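Jiltwood Backstage Transcripts
README, last updated 5/30/19

Jiltwood is a collection of press room transcripts from film award nights: 900 question-and-answer exchanges, typed out from audio by two people who should have gone to bed. It covers what winners say after they leave the stage, clutching a statue and looking for water. The speeches themselves are available everywhere and are left out.

Maintained by Kedir Ejigu (transcription, grudges) and Mekdes Ejigu (spelling, final word).

What you get

One text file per winner, plus index.csv with the ceremony, category, film title and running order. Each exchange has a speaker tag, either WINNER or PRESS. Reporters are never named, even the ones who introduce themselves at length. Congratulations at the start of a question are kept, all of them. Mekdes wanted to trim these. Kedir pointed out that they would then have a much shorter data set.

Laughter is marked (laughs). Laughter that sounded like a plea to the publicist is also marked (laughs), as we could not agree on a second tag.
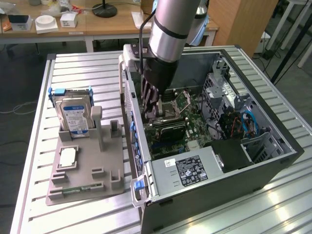

Robot arm and gripper over the CPU socket, computer case open.

Coverage

The Barredo folder is the most complete, with 200 exchanges. Cusport has 73, most of them about gowns. The Daturcombe folder stops halfway through the evening, right after the editing prize, when the audio feed switched to a kitchen. We kept 60 seconds of the kitchen in notes/ for anyone who wants it.

Known problems

Film titles are spelled as on the official ballot, including one we are sure is wrong.

Translated answers appear in English only. Where the interpreter gave six words for a two-minute reply, you get six words.

"Who are you wearing" is tagged as a question about costume design in the older files. This will be fixed in December, along with everything else we have promised for December.

Use

Free for study and teaching. Please credit Jiltwood, and check quotes against the audio before printing them. Corrections go to Mekdes. Complaints go to Kedir, who reads them aloud at dinner.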